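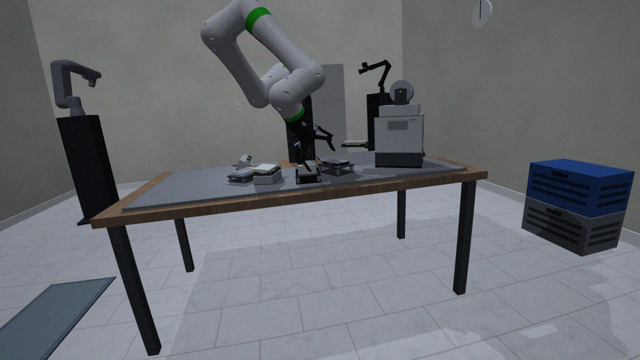

Visit to the Flamcombe shared workshop: report to members

Purpose of the visit

In July a party from the society attended the open afternoon at the Flamcombe workshop, at the invitation of its robotics group. The group is building a small automated bench for handling sample plates, and had offered to show the work at its present stage. The visit began at 2 p.m. with an introduction by Fadi Saliba, who leads the build, followed by a session at the computer with Fares Darwish, who maintains the simulated model of the room.

Members will recall that our own workshop has been considering whether to support a project of this kind. The notes below are intended to assist that discussion.

Background to the build

The bench is known within the group as Drasen. It was first proposed as a home project by Mr Saliba, who began it in a spare bedroom and moved it to Flamcombe when the table no longer fitted. The workshop provides floor space, power and storage in return for a share of the running costs. Control software is written by members in the evenings and kept in a common store, to which visitors were given read access.

It is the group's practice to lay out and rehearse every change in simulation before any part is drilled or bolted. Mr Darwish explained that an early bracket was made to a pencil sketch and had to be scrapped, and that the present rule dates from that time. Our party therefore spent the greater part of the afternoon with the rendered model.

The layout

The model places the work on a wood-grain table covered for the most part by a blue-grey mat. A large light-grey arm with green bands stands over the middle and carries a black gripper. The small fixtures and plate platforms are gathered beneath it and to either side, towards the front of the mat, and a boxy laboratory-style machine is placed near the right-hand end with a flat plate held out on a support at its left.

Three arms are included in the model. The central one is the subject of the present work. The other two, one on a pedestal to the left of the table and one behind the machine, are being studied for a later stage, and no decision has been taken on whether to build for them.

Mr Darwish drew attention to the surroundings, which have been modelled with some care, down to the tiled floor, the wall clock and two stacked crates. He considers this worthwhile where camera-based software is to be tested, as a bare background had given results that did not carry over to the workshop. The lighting can be varied from one run to the next.

Questions from the party

A member asked how the group decides that a movement is ready to be tried on the bench. The present requirement is 100 consecutive runs in simulation without contact between the gripper and anything other than the plate. The plate positions are shifted slightly between runs. For a new fixture the figure is raised to 200.

It was asked whether the plates need to be set down squarely. Mr Saliba replied that the group deliberately includes plates placed askew, as hand-loaded plates are seldom straight, and that the correction is made at the point of gripping. He added that this remains the least reliable part of the program and that help with it would be welcome.

A further question concerned cost. The group was not able to give a full account, much of the material having been donated or bought second-hand through Whitlock, the surplus dealer used by several workshops in the area. The simulation is run on a member's desktop computer. A complete set of runs takes some 60 minutes.

On safety, the party was told that the bench may be powered only when two members are present, and that a line on the workshop floor marks the distance to be kept. Visitors were asked to remain behind it throughout. The group intends to replace this arrangement with a fixed guard and has drawn up a design, which our members were invited to comment on.

Points for our own workshop

The party was favourably impressed by the order in which the work is done. The following matters should be considered before any similar project is adopted here.

Floor space. The table can be reached from all sides at Flamcombe. Our back room would allow access from three at most.

Computer. The machine in our office would not be adequate for the simulation, and one would have to be lent or purchased.

Supervision. The two-member rule would restrict use to our busier evenings unless a rota were agreed.

Software. The group's plate-handling program, named Virov, may be copied for non-commercial use provided that corrections are sent back.

Further contact

Mr Saliba has offered to receive a second party once the guard has been fitted. Members wishing to attend should leave their names at the office. A copy of the guard drawing is held in the project folder and may be consulted there; written comments will be forwarded to Flamcombe.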